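Re: [keltlow-house] dish rack / wallpaper corner before Friday

Quick reply, I'm between things, so forgive the order.

On Tanya's points from this morning:

> Three things. First, are we keeping the two-tier rack or going
> back to the wooden one? The wooden one is still in the hall
> cupboard and someone keeps moving it. Second, the bowls. I
> was told they go flat in a pile, then I was told on their sides,
> and now I just leave them on the counter. Third, does the
> flowery paper stay? Ostbridge quoted us for plain tile and I
> need to tell them yes or no. Also who has the key to unit 18.

Rack first. Keeping the steel one. The wooden one went black along the feet last winter and I don't trust it, whatever the oil was supposed to do. If anybody wants it for seed trays take it, otherwise it goes out with the November pickup.

Bowls go on their sides, lower tier, facing front. Two rows fit. Please don't pile them flat on the counter, they stick together and then somebody pulls at the top one and you know the rest. We lost 2 of the Zuna ones that way and Zuna don't make that glaze any more. I've tried to get replacements from Fujimoto, they have something close but a bit deeper, and the deeper ones lean. Might be fine at the end of a row. Will bring one over and try.

Top tier is for plates and ONLY plates. Last month it had a colander, somebody's lunch box and the lid of the big pot in it, and the plates were on the windowsill. The lid can dry on a towel. The little hook on the upper right corner is for the bottle brush, it has a loop on the end for exactly this.

Now the paper. I know opinion is split. I put the rack back against it last night and looked at it for a good while and I've come round to it, I really have. Peonies, irises, those big orange lilies, little red berries all over. Against plain steel it looks like somebody meant it.
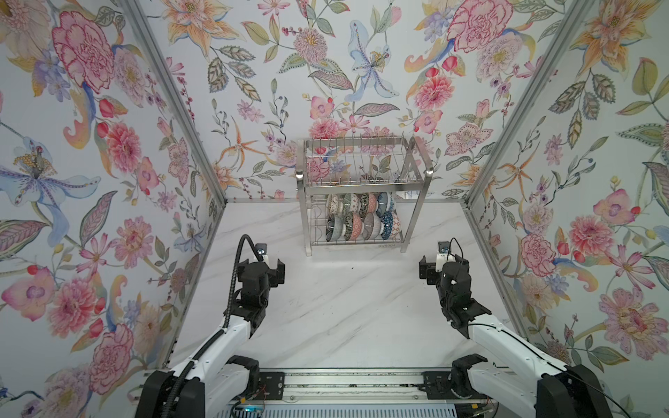 Posted by Akihiko Matsuda to keltlow-house, Friday, 7:40 am

So my vote is no to tile. $400 for a corner that small is silly, and that was before they added the trim. Tanya, can you tell Ostbridge thanks but not now? If they push, ask whether they'd just do a clear panel over the bottom part of the paper, where splashes would land. I'd pay for that. I would not pay for grey squares.

If we do keep it then a few rules, sorry:

Shake the plates over the sink first. Three good shakes. The paper is not washable, the roll said "spongeable" and I've found out what that means in the old bathroom.

Wipe the floor under the rack when you empty it. It's the white stuff with the grey veins and it shows every ring of tea. Plain water and a cloth, no vinegar. I don't know if it's real marble or not and don't want to find out with vinegar. Someone please also go along the metal rail at the back with an old toothbrush once in a while, crumbs get in there and then we have ants, see last summer.

Don't shove the rack hard up to the wall. Leave a finger of space so the paper can breathe.

I was asked whether the rack could move to the other side, by the kettle. I tried it. The cupboard door hits it. Leave it centered against the back wall, it's easiest to reach there from either side and left handed people have stopped complaining.

Leftover paper: there's most of a roll in my closet, batch number 2957 if anyone finds a torn bit and wants to match it. Don't throw out the scraps, they're good for drawer liners and I want to do teh cutlery drawer next. Pink side of the pattern if I can get it to line up -- probably can't.

Key to 18 is with me, will leave it in the blue envelope by the mailboxes tonight. Somebody had asked about the spare too. I thought Tanya had the spare? If not then we have a different problem and should start a new thread for it.

Gotta run. If you feel strongly about tile say so by tonight, after that I'm buying drawer pins and calling it done. Dont all reply at once.

Akihiko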